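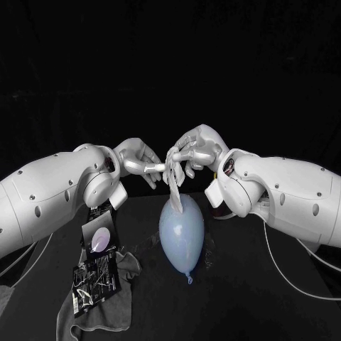
Two hands, one balloon, and a lot of promises

Anybody who has sat through a robot hand demo knows the routine. The hand waves. The hand counts to five. The hand picks up a soda can, which is stiff, upright and very forgiving, and everyone in the room claps. Then you buy the hand, bring it home and find out it can't open a bag of screws.

So when the Murkent hands went onto our pair of arms at the Warraich bench, I asked for something meaner than a can. We settled on a balloon and a thin plastic bag. The balloon is slick, it changes shape when you lean on it, and the knot end makes it want to roll. The bag is worse. It folds where you don't want it to, it clings, and to a camera looking down from the head it is mostly glare.

Murkent's pitch is that five fingers beat two jaws. Maybe. Our old Dimar parallel grippers cost far less, have two moving parts worth mentioning, and have been closing on things without complaint since May. I have heard the finger argument from four vendors now, and every one of them changed the subject when I asked about film and soft goods. A finger gives you more ways to hold something. It also gives you more ways to hold it badly, and more joints to set up on a Monday.

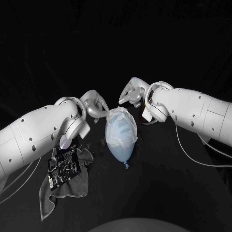 Photo: Warraich bench, head camera

What I like least is how much of the work lands on the person driving. With the Dimar jaws you get open, close and how hard. With these you are thinking about thumb angle, index reach, and what the other three fingers are up to down there where you can't see them. One hand can be pressing on the bag while the other hangs back with a finger out, and the picture from the head doesn't tell you much about how hard anything is touching. Depth on clear plastic is a guess at the best of times. We have asked for a wrist camera on each side. The answer so far is a quote.

Then there is the controller. Skorkurness sent us their box to try with both sets of hands, and I will give them this: swapping from the jaws to the fingers took 18 minutes, and I had set aside the afternoon. The settings menu is another story. It has 160 entries per hand, many of them with names like "grip bias 2," and the manual explains perhaps a third. I changed one that looked harmless and spent the next hour changing it back.

I should be fair about the parts that went better than I expected. The fingertips are smooth and rounded, so there is less to snag thin film on than with our jaws, which have a ridged pad that I would not let near a balloon. The thumb can come over the top of something round while a finger pushes from the side, and no jaw of ours can do that. Two index fingers can also come in toward each other from opposite sides and pin a loose fold of bag between them and whatever is inside. I can see a use for that in packing. I can also see a cheap pair of suction cups and a folding plate doing the same job all day without a software update.

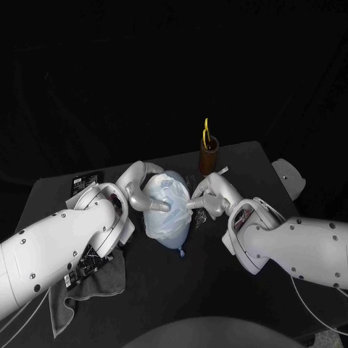
Fingertips on both sides of the bagged balloon.

Murkent's brochure says the hands are good for 700 hours before service. It doesn't say what the hands were doing for those hours, and I asked twice. Waving and counting to five is easy on a tendon. The Skorkurness log had us at 1,033 grip commands when I last looked, counting every half-hearted one, and that is far too few to say anything about wear. So I won't.

Where does that leave us? The fingers stay on for now, mostly so we can run the same bag job with the Dimar jaws afterward and put the two side by side – same bags, same driver, same light. I'd also like a run with the lamps turned down, as I suspect some of our trouble is shine off the plastic and the hands are getting blamed for it. If you have tried any multi-finger hand on film, shrink wrap or filled pouches and kept the failures as well as the good takes, please send them in. I have plenty of videos of soda cans.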